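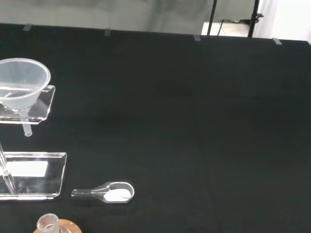
2 min read

Part 2: Setting up the table and the funnel stand

Okay, kit unpacked? Then let's get the table ready. I do this part slowly, usually with a coffee parked well away from everything, and it still takes me only 11 minutes.

1. Lay the black cloth over the tabletop and smooth it from the middle outward. I like black for this because clear parts are so easy to lose on a pale table (ask me how I know!).

2. Clip the cloth along the far edge. I use four of the little see-through clips, spaced out across the width, and push each one down until it grips the tabletop as well as the cloth.

Note: If your table is thicker than 30 mm, the Netby clips won't open wide enough. Arnout Stevens wrote in to say the Sedwood ones fit his, so try those.

3. Put the acrylic stand on the left side of the table, base plate flat on the cloth. Give it a gentle nudge. If it rocks, there's a wrinkle under the plate, so lift it and smooth things out again.

4. Lower the plastic funnel into the shelf at the top of the stand, stem first. The stem should poke out below the shelf and the rim should look level from the front.

Caution: Don't press down on the funnel to seat it. Acrylic cracks, and I've gone through one shelf already. The spare is part 2201 in the Soltgate list.

5. Lay the small clear scoop flat on the cloth, to the right of the base plate, with the handle pointing toward the stand. Left-handed? Turn it however you like.

Caution: Pick the scoop up by the bowl end when you're moving it any distance. The handle is narrow and I don't trust it!

Leave the rest of the cloth clear for now, because you'll want the elbow room in Part 3, where we start filling.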